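# Phone stands: the Zornden swivel and the Alari fold-flat

We carry two kinds of phone stand at Dilum and we like them for completely different reasons, so they share a page. One is a metal desk stand with a round base and a swivel. The other is a light plastic one that folds up and goes in a bag. Both hold a phone upright and leave your hands free, and after that they part ways!

## Zornden swivel stand (item 1322)

Dark gray metal, heavy in the hand, and very hard to knock over. The back plate is a single piece of flat sheet metal, bent at the bottom so it makes its own foot, and it sits on a disc base with a black ring in between. Turn the ring and the phone turns with it. I use mine for video calls at the kitchen counter, and being able to swing the screen toward whoever is talking (without picking anything up) is the thing I'd miss most.

The long slot near the top of the plate keeps some weight off and gives you somewhere to hook a finger when you move it.

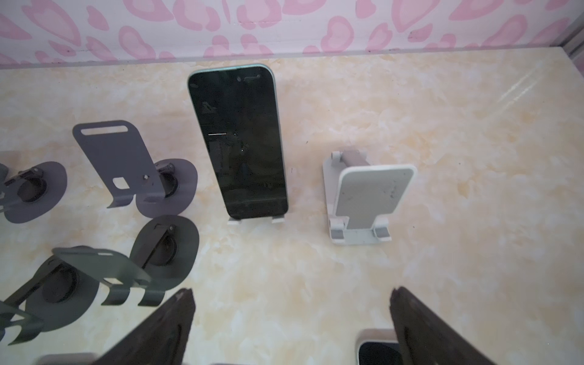 Setting one up takes a minute. Put the base down, set the plate at the lean you want, then snug the screw with the small driver in the box. Snug is plenty. Lerato Nel, who packs our orders, likes hers leaning well back so she can read a packing list standing up. I keep mine nearly straight. Either way, try it with your own phone before you tighten anything, case and all.

Finish: gray or dark charcoal. The charcoal has a slightly green cast in some light and I think it's the handsomer of the two.

## Alari fold-flat stand (item 1326)

This one is light gray-white plastic and weighs next to nothing. The back plate has rounded corners, the arm behind it is on a hinge, and two little lips at the front catch the bottom of the phone. Fold it down and it slides into a jacket pocket or the front of a backpack.

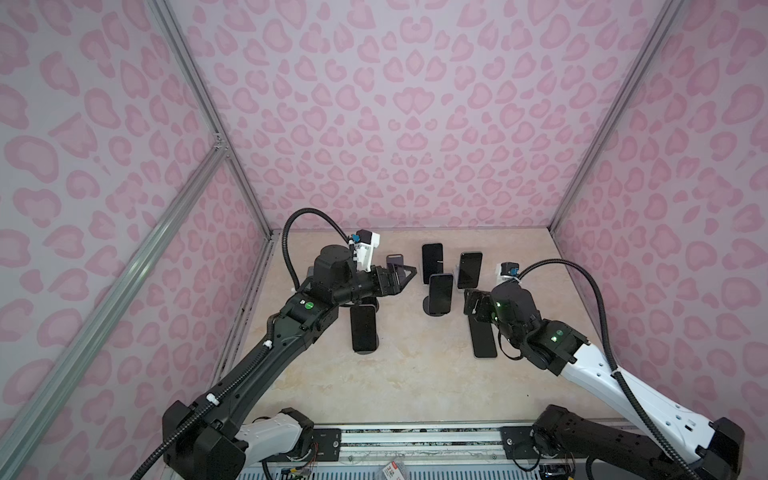 I took one on the train every morning through February and it never once slid off the tray table. It's great for recipes, too, and for watching something in bed if you have a firm book to put under it. Light plastic does pick up scuffs and specks. A damp cloth gets most of them.

It doesn't swivel. If you want to turn the screen, you turn the whole stand, and on a smooth tabletop that's easy enough.

## Which one?

- **Stays in one place, gets used every day:** Zornden
- **Travels, or lives in a drawer:** Alari
- **Several phones on one table:** a mix is fine, with the metal ones where people reach the most 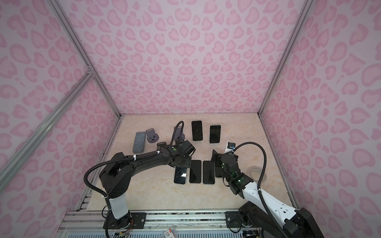 Xolani Chauke has been ordering both for his repair counter at Vuorinen, and he talked us into doing multipacks. You can now get either stand in a pack of 3, or a carton of 50 if you're fitting out a classroom or a shop. Finishes can be mixed within a Zornden carton; just write the split in the order notes.

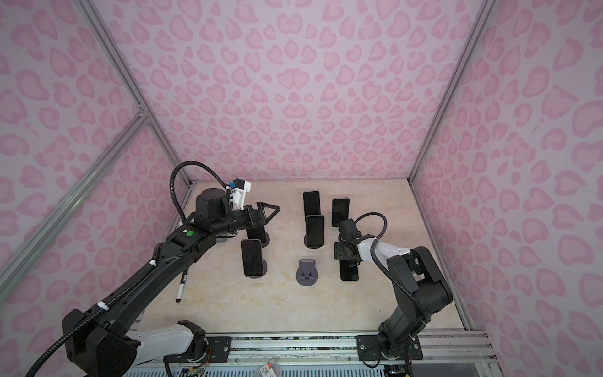
*Phone and tabletop, marble-look surface.*

Spare screws for the Zornden are free with any order. Add a note at checkout and we'll drop a few in the box.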